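# Birneo Hand Kit

The **Birneo Hand Kit** is a hand-held gripper set sold by Kellico for recording manual household tasks as training data for robot arms. 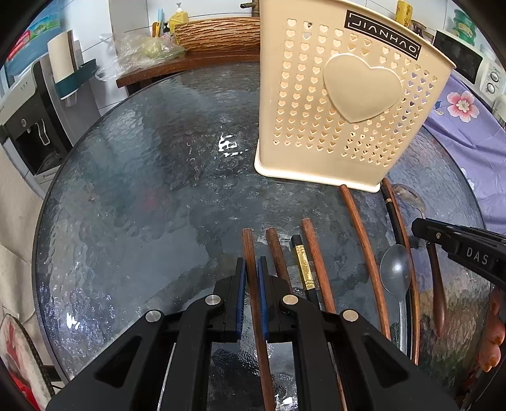 **What does a buyer need besides the kit itself?**
A computer with 14 gigabytes of free disk space per session, a Hament account for file transfer, and a level work surface in ordinary room light.

## Overview

The kit went on sale in March as catalog item 3104. It replaced item 2057, a single-gripper version with the same jaw linkage but no matching software for two-handed work. Kellico sells the kit outright and also offers it as part of a data service, in which operators work in their own homes and submit recordings by the session.

## Gripper

Each unit has two opposed jaws driven by a pivoted linkage and closed by a finger trigger. Soft pads line the inner faces. On black units the pads may be blue, which gives the tracking software a clear edge between the jaw and a dark object such as a wooden chopstick. The pads are wear parts and are replaced as a pair.

Thin, round items are the hardest class the kit supports. A chopstick lying flat on glass offers little height for the pads to close on, and reflections from the surface can be mistaken for part of the object. The manual advises approaching from above with the jaws on either side of the stick, then closing slowly until both pads make contact.

## Utensil task

The tableware module, written by the Hứa workshop, covers chopsticks, spoons and handled utensils to be sorted or placed in a container. Mixed materials are permitted. Pieces may touch or overlap at the start, and a basket may stand on the same table. Operators can work with one gripper or two - the session type is set before recording and can't be changed afterward.

A session is limited to eight minutes. Dropped items are left in the recording and marked during review.

## Service terms

The service plan includes calibration, replacement pads and review of submitted sessions. Returned units are checked for play in the pivot pins and wear on the trigger spring. Damage from immersion is excluded.

## Limitations

The kit doesn't measure grip force. Clear plastic and polished metal produce more tracking errors than matte wood - Kellico lists both as supported with manual review. Left-handed triggers are sold separately.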